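Masholm, the duo of Tumelo Zwane and Anathi Masilela, will release their second album, Clokano, in October. Their first songs came out in 2001 on a cassette of 80 copies.

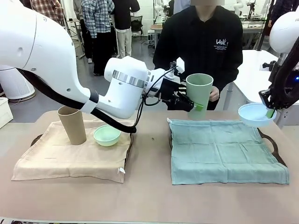
The new record has nine songs, five of them in Zulu. Zwane made most of the percussion at home, without a drum machine. On the opening track he taps a tall tumbler, sage green like this one, and Masilela sings very softly over it.

The album was mixed in Plimivham - a slow job, with 191 takes to choose from.

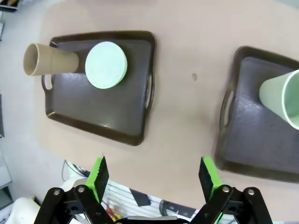

Masilela said the voices were left a little rough on purpose, and that she still prefers the cassette.

The duo will play the whole album there at 8 p.m. on release night.

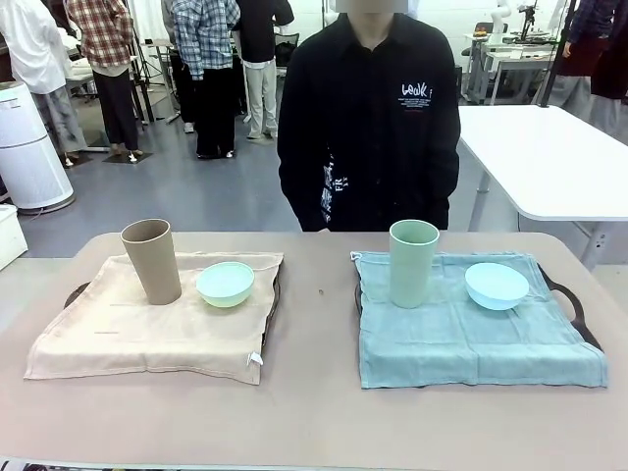
Cup and bowl on a beige cloth.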